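Catchall bowl

By Kusum Pal
27 June 2018
Reading time: 2 minutes

A catchall bowl is a shallow open vessel kept on a table, shelf or desk to hold small things in daily use, such as keys, coins, clips, erasers and small toys. It differs from a serving bowl mainly in its use, and many households take an old serving bowl for the purpose. In some regions it is called a key bowl or a pocket bowl.

Form

Most catchall bowls are round and low, with a wide mouth, so that the hand can enter from above and the contents are seen at once. A deep bowl hides what lies at the bottom. Plain dark colors are common, because they show fewer scratches from metal objects. The inside may be smooth or may carry concentric rings. In thrown pottery such rings are left by the fingers of the potter — in molded ware they are added as decoration. 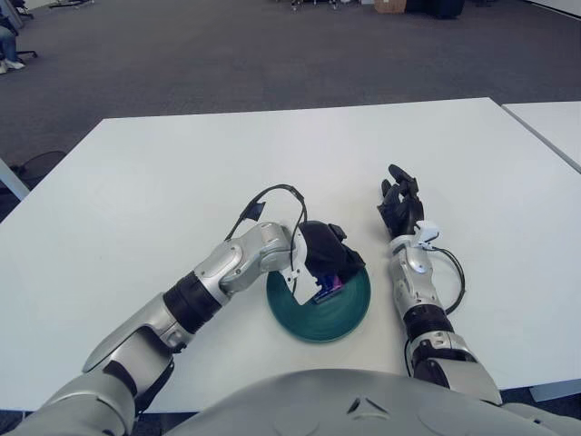 Use

The bowl is usually placed where people empty their pockets or finish their work. On a shared table it stands a little away from the edge, within reach of a seated person. Things are dropped in during the day and taken out again when needed. Many owners empty the bowl once a month and return each thing to its proper drawer. A bowl of some 20 centimeters across is enough for one desk.

Regional makers

In the town of Faltitz, small bowls for the desk have been made since the opening of the Pathak workshop, which had five potters at first and later produced 800 pieces in a year. The workshop fires its kiln each October. The museum in Ullura keeps 1,187 household vessels, and a part of them is listed as catchalls — the older catalog calls them simply "small bowls."

See also: Tray; Coin dish; Desk organizer

Prekent uses cookies to remember your reading settings. Accept or manage cookies.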